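Visit report: Gurnema test hall, handling of packed household goods
2021-04-11

The visit was arranged to see how Gurnema applies its written operating rules to manipulation trials with packed consumer goods. The host was Hernán Quispe, who runs the bench work. Parex sent two people, one for safety and one for data quality. The visit began with the paperwork, at our request, and moved to the benches after the break.

Rules document

Gurnema works from a single document of 15 pages, referred to in the hall as the bench rules. It draws on the general industrial robot safety standards and on a risk assessment made for each station. The assessment is repeated when the arm, the gripper or the fingers are changed. A change of objects does not trigger a new assessment, provided the new objects fall within the classes already listed: cartons, tubes, jars with closed lids and open trays or bins. Glass is allowed only with the lid fitted.

The bench rules have 12 numbered sections. We read those on set-up, speed limits, stopping and record keeping. The wording is plain and most clauses can be checked by a second person without instruments. Section 4 (set-up) is the strongest. It requires that the work surface carry only the objects named on the task sheet and that the destination container be inside the reach limits before the drives are enabled. Section 9 (stopping) gives two grounds on which any person present may stop a run, and neither needs to be justified afterwards.

We noted one weakness. The rules say that objects shall be placed "in a natural arrangement" and leave the term undefined. In practice each operator has a personal reading of it. Zombridge met the same difficulty in its own procedure and replaced the phrase with a minimum gap between objects and a list of permitted poses.

Bench work

Station 2 was set for a tabletop task with small pharmacy and bathroom items and a clear plastic container. The gripper has two fingers and carries a camera at the wrist. The task sheet asks for a start with the fingers open.
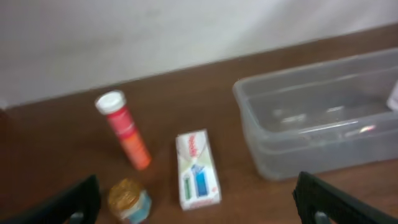 Station 2: carton, tube lying on its side, jar and clear container, fingers open.

Blur from camera motion is dealt with in section 7. Frames recorded while the arm travels are kept, since removing them would break the sequence, but they may not be used for checking labels or reading object identity. The check has to be made on a view in which the print can be read. Our data quality colleague considered this sufficient and asked that the rule be moved to the task sheet, where operators will see it.

The pose of a tube is treated as part of the task definition. A tube on its side and the same tube standing on its end are entered as separate start conditions, because the approach direction and the finger opening differ. Cartons are handled in the same way, with flat and upright entered separately. Jars are entered upright only.

Medicine packaging has its own clause. Cartons and tubes must be emptied of their contents before they enter the hall, and the emptying is signed for in the stock book. Trade packaging is kept as bought and is not masked. Yesenia Espinoza asked whether weight should then be restored with a filler. The present rule is silent on the point. Hernán Quispe said a revision is planned for June and that filler mass will be added to the object record.

Record keeping

Each run receives a log line with the operator, the task sheet number, the start condition and the outcome. Outcome is one of three codes. The log for the current campaign stood at 212 lines when we were shown it. Failed runs are kept with the same care as the rest, and a free text field is compulsory for them. The fields we sampled were short but usable.

Reset between runs is manual. The drives are disabled, the operator restores the start condition from the task sheet, steps back behind the floor line and enables again. Menon, which supplies the enabling switches, recommends a function test at each shift change, and Gurnema has written this into section 3.
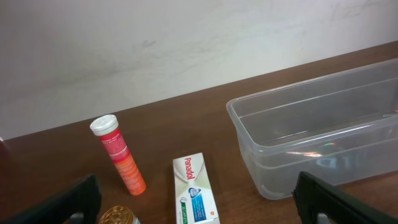

Yesenia Espinoza remarked that a label check is worth little if the same person sets the objects out and signs for them, and that at Parex the two signatures have to differ. Hernán Quispe agreed in principle. With the present staffing it could be done on the first run of each task sheet, he thought, but not on every reset.

Points for follow-up

Gurnema to define "natural arrangement", or remove it.
Gurnema to send the revised object record with the filler mass field.
Parex to supply its two-signature form and the Zombridge wording on gaps and poses, subject to Zombridge's consent.
Floor line at station 2 to be repainted; the present one is worn at the corner nearest the switch cabinet.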